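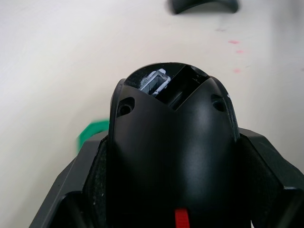
2023-03-15

Heute also endlich der Tisch. Ich hatte es mir seit Wochen vorgenommen und immer wieder verschoben, mal wegen des Wetters, mal weil mir abends die Lust fehlte, und dann bin ich heute früh aufgewacht und wusste, jetzt oder im Juni — und im Juni kommt Nanna, da will ich nicht mehr zwischen Papierstapeln Kaffee trinken müssen.

Angefangen habe ich mit dem Stapel am Fenster. Prospekte von Belhaj, zwei alte Rechnungen, die Gebrauchsanweisung für eine Lampe, die ich längst verschenkt habe, und ganz unten der Brief von Vilhjálmur, den ich den halben Winter gesucht hatte! Ich habe mich natürlich sofort hingesetzt und ihn noch einmal gelesen, alle fünf Seiten, und damit war die erste Stunde weg. Er schreibt so schön über den Garten in Pitby und über die Apfelbäume, die er eigentlich fällen wollte und dann doch hat stehen lassen. Ich muss ihm antworten, diese Woche noch.

Danach ging es besser voran. Die Stifte habe ich alle auf einem Schmierzettel ausprobiert (die Hälfte war eingetrocknet, und trotzdem tat es mir um den grünen leid), die Büroklammern kamen zurück in ihre Dose, und die Knöpfe liegen jetzt endlich im Nähkasten, wo sie hingehören. Das Puzzle habe ich nach langem Zögern eingepackt. 2.000 Teile, und fertig war gerade einmal der Rand und ein Stück vom Himmel. Nanna wird schimpfen, sie hatte sich auf die Segelboote gefreut.

Zum Schluss die Platte selbst, erst mit lauwarmem Wasser und einem Tropfen Spülmittel, dann trocken nachgerieben. Der Ring von der Teekanne wollte lange nicht weg, mit etwas Natron ging es schließlich. Ich mag es so gern, wenn eine Tischplatte hell und glatt ist und das Licht darauf liegen kann, und ich bin danach bestimmt dreimal unter irgendeinem Vorwand daran vorbeigegangen.

Abends nur Suppe und Brot, und gegessen habe ich in der Küche, um nichts zu verkleckern. Morgen sind die Schubladen dran, jedenfalls die oberste. Und Briefmarken kaufen.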